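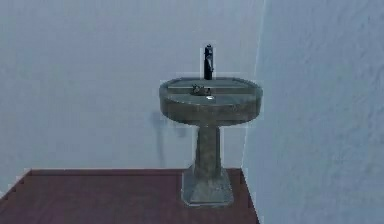
Pedestal sink, corner placement (render)

Membership card stops opening the door after a renewal
Posted in: Fitness centers and recreation > Memberships and access

Jade Cropper
2022-01-21

I have a household membership at the Mapplebeck fitness center. It lapsed in November and I renewed it at the front desk. The desk printed a receipt showing the account as active with two adults on it. My husband's card opens the side entrance. Mine gives a red light and a single beep. The card number on the back matches the one on the receipt.

I can get in when the desk is staffed, as they look me up by name, but I usually go before the desk opens. The desk told me to wait for the system to update. I have waited 12 days. Is there a setting on the account that controls this, or is the card itself bad? I would like to know what to ask for before I drive over again. They use the Kilel door readers, if that makes a difference.

Keith Bunting

The membership record and the door record are separate. Renewing the membership sets the billing status to active. It does not always switch a card back on if the card was turned off when the membership lapsed. On a household account each card has its own status and its own end date, and it is common for the desk to update the primary member and miss the second adult.

A single beep with a red light on a Kilel reader means the card was read and refused. A damaged card normally gives no light and no beep at all. So the card is probably fine and does not need replacing.

Ask the desk to open your own member page, not the household page, and check the following:

Card status. It should say Enabled. If it says Suspended or Expired, they can change it there.
Access end date. It should match the new membership end date. If it still shows a date in November, that is the fault.
Access group. Entry outside desk hours is a separate group at most centers and requires a signed after-hours form. A lapse can drop you back to the staffed-hours group.

After the change is saved, the readers have to pick it up. At Drillamham this happens overnight. Have the desk send the update by hand if their version allows it, then test the card at the side entrance while you are still in the building. The front door reader may be on a different schedule, so test the one you use.

If all three are correct and the card is still refused, have them delete the card number from your page and enter it again.

unen_lapswimmer

Same thing happened to me at the pool. They gave me a new card and it worked. Cost me 2 dollars. Also check your age category, my son turned 18 and his card quit because he was still listed as a youth. Probably not your problem but worth a look for anybody else reading.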